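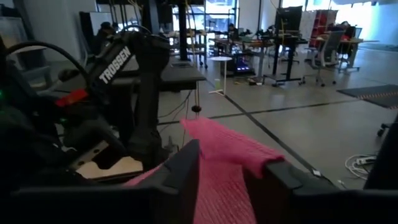
We closed out the pink wrap task in January with 696 usable episodes out of 1670 recorded. The rest were dropped at review, most of them for one fault: the operator paused in mid-air to think. A policy trained on pauses learns to pause.

The task sheet, written by Toshio Kudo, is short. Handle the wrap with two arms, end with it in the yellow container, return to rest. Each operator does a block of 48 episodes, then changes places.
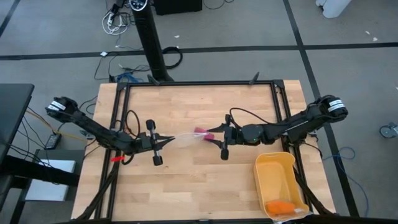
Thin plastic gave us more trouble than the wrap. Depth is unreliable on anything translucent, so we stopped logging it and kept color from all views plus joint positions. Storage dropped and training on the Urnow machine got faster.

Wrist views carry most of the useful signal in the last few centimeters. They also blur when the arm moves fast. Celeste Abreu wanted blurred stretches cut. I kept them – the policy will see the same blur when it runs.
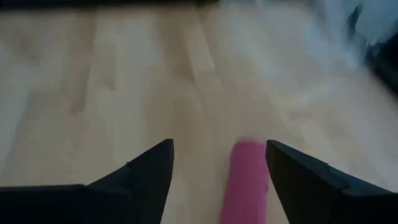
Wrist view with motion blur, pink item between the fingers.

Labels are kept plain: success, failure, or recovered. Recovered means a slip that the operator fixed without a reset. I now weight those episodes 5 to 1 in Stiltomano, our training code, and the grasp retries look less random.

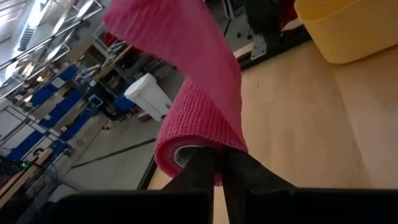 Changes for the next batch

Start positions will come from a printed list, as people asked to vary things at random tend to repeat themselves. Loose ends of wrap get their own label. Review moves to the same afternoon as recording, while the operator still remembers what went wrong.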